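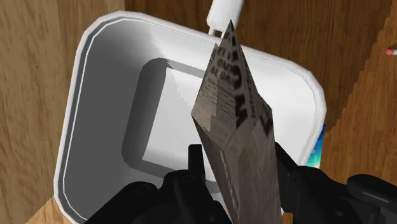
Why did the policy report success on trials in which the newspaper never left the gripper?

Because the success check asked where the paper was and forgot to ask who was holding it. Any episode in which part of the newspaper mesh crossed the rim plane of the bin was scored as a completed disposal, and the policy, being a diligent student of whatever it is graded on, learned to hover.

5.2 Failure analysis: the hovering fault

Figure 4. Simulated disposal task, wrist view. The folded newspaper is held between the fingers over the open white bin.

We ran 165 evaluation episodes in the Tallari kitchen environment using the Kumsa controller with default gains. The first pass of scoring gave us numbers we were very pleased with for most of an afternoon. Naveed Usmani then replayed a batch of episodes with the gripper state overlaid and found that in 77 of them the fingers were still closed at the final step. The arm had carried the newspaper to the bin, stopped, and waited for the clock to run out.

Two causes were separated. The first is the check described above, which we inherited from the Toreck task set and did not read closely enough. The second is a contact problem. The newspaper is modeled as a rigid, faceted cone, and its flat faces give the finger pads very little to agree on. When a pad met a fold line, the solver produced small alternating forces, and the release command was held back by a slip guard that took the chatter for a falling object. The guard was written to prevent drops. In a task whose entire purpose is a drop, it did so admirably.

To tell the two apart, we corrected the check so that it required open fingers and an object at rest inside the bin, left the guard as it was, and retrained. Hovering fell to 25 episodes. With the guard also disabled inside the bin volume, it fell to 20. The remaining cases begin with a grasp low on the cone, and we have no satisfying account of them. Marlene Dantas suspects the collision hull, which is coarser than the visible mesh near the base. Reijo Jääskeläinen suspects the training data. Both positions were held firmly through most of February.

Disabling the guard has a safety cost on hardware. A controller that ignores slip in one region must be certain where that region ends, and a bin nudged along a counter takes its real boundary with it while the configured one stays put. We therefore do not recommend the change outside simulation without live tracking of the bin pose.

All results in Section 5.1 use the corrected check. The earlier scores are kept in Appendix C.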